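一张卡走天下，谁在替它付钱

2019-12-29

本站使用Cookie以改善浏览体验。继续浏览即表示您同意我们的隐私政策。[接受] [了解更多]

普伦迪夫贝格（Prendivberg）的公交卡从九月起可以在便利店刷了。发卡的苏利陶公司（Sulitau）把这件事叫作“城市生活的新起点”，我看了三遍新闻稿，还是没看明白起点在哪里。

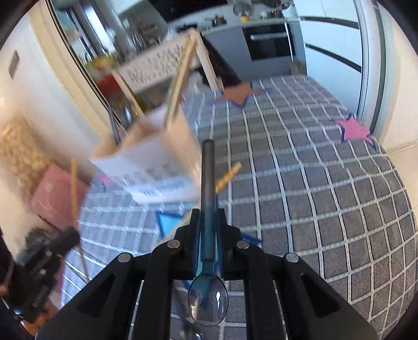 拉克尔·卡多佐（Raquel Cardoso）读完我上一篇短文后来信说，我对这张卡太刻薄了，她每天下班在车站旁的弗洛基斯（Flokis）买面包，刷一下就走，不用翻零钱，也不用等店员找钱，这点方便是实实在在的，为什么非要从里面挑出阴谋来？

我没说是阴谋。方便我也承认，我自己的钱包里就有这张卡。我不服气的是，大家谈到“无现金”的时候，总是从柜台前那两秒钟谈起，谈完就散会了。柜台前的两秒钟以外，还有许多事情值得问一问。

先说余额。公交卡是预付的，钱先进苏利陶的账，再由你一站一站地花掉。从前只坐车，充值的数目有限，多数人卡里放几趟车费就够了。现在能买牛奶、买电池、交停车费，人自然会多充一点，新版的应用程序一打开，默认的充值金额是331，想充少些得点进第二层菜单自己改。这些沉淀下来的钱放在哪里，利息归谁，发卡方万一周转不灵，持卡人排在债主的第几位，使用条款里写得很含糊。我把条款从头到尾读了一遍，第13条说余额“依公司规定处理”。公司规定我没有找到，客服让我去看条款。

再说退款。卡丢了可以挂失，但未记名的卡不行，而便利店收银台旁边卖的恰恰是未记名的卡。要记名，就得上传证件，留电话，勾选同意“与合作伙伴共享消费信息”。这一项我试过不勾，页面不让往下走。于是你有两个选择，要么丢了自认倒霉，要么让人知道你几点下车、买了什么口味的酸奶。这也算选择，只是很难说是给乘客设计的。

还有小店。弗洛基斯这样的连锁有谈判的本钱，手续费可以压，终端机可以白拿。我家楼下的桑帕约杂货铺（Sampaio）也去申请了，得到的答复是终端机要自己买，报价2,485，每月另收服务费。店主算了算，没装。他说近来常有年轻人拿着卡进门，问一句能不能刷，听说不能就走了。补贴给了最不缺补贴的一方，这在商业上完全讲得通，可新闻稿里偏偏写着“普惠”。

有朋友反驳我说，技术推广总有先后，大店先用，成本降下来，小店迟早会跟上。基马尼·兰加特，不对，是基穆泰·兰加特（Kimutai Langat），我老把他的名字写错，他在这一点上跟我争过好几回。他的道理我听得进去，前提是真有人打算让成本降下来。目前收单只有苏利陶一家，交通闸机是它的，卡是它的，便利店的终端也是它的。没有第二家来抢生意，费率凭什么往下走？公交公司当初把闸机交给它，理由是加快进站；如今它拿着这批每天非刷不可的乘客，去跟零售商谈条件，公交公司从中分到什么，乘客又分到什么，合同不公开，我们只能猜。

苏利陶公布的合作门店是227家。这个数字听起来不小，名单我逐行看了，几乎全在地铁沿线，河对岸那几个老人多、现金用得多的街区，一家也没有。那边的公交车上倒是早就取消了投币箱。也就是说，最需要就近充值的人，要先走到别的区去充值，才能坐车回自己的区。

我并不主张退回到数硬币的年代。该做的事情都不新鲜：余额单独存管，每年公布一次数目；未记名卡凭购买小票也能挂失；不同意共享消费信息的人照样可以开户；收单接口向别家开放；没有充值点的线路，把投币箱装回去。哪一条都不需要什么尖端技术，有几条改一改表格就行。

我把这几条寄给了苏利陶的客服邮箱，收到一封自动回复，感谢我对无现金生活的支持，并附了一张弗洛基斯的咖啡优惠券，须刷卡使用。

订阅我们的每周通讯，新文章直接送到您的邮箱。您可以随时退订。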